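Subject: Re: [arkell-list] Which pressing of the second Arkell LP?
Date: Sunday, March 26, 2023

> I've got a chance at the Prerkbridge pressing of the second album
> but the seller wants $189 for it. Is it really that different from
> the reissue? I only know the CD.

Oh, it's different all right! The reissue fades "Cusside" out early, so you lose nearly 20 seconds of that organ part at the end, and the organ is the best thing on side 2. The drums have more room around them on the old one too – you can hear the snare rattle when the bass comes in.
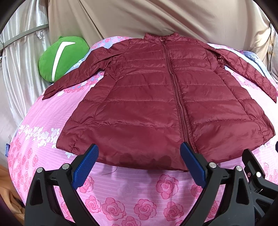 I played both back to back in December and kept getting up to move the needle back. Same turntable, same Bepari speakers, and the reissue sounded like somebody had thrown a blanket over the singer. Mine has a bad click through the first 4 tracks and I still reach for it every time.

$189 is a lot, though. Ask the seller for a photo of the run-out on side 2. It should have the Prerkbridge stamp, and plenty of later copies went out in the old sleeve.

Let us know if you get it!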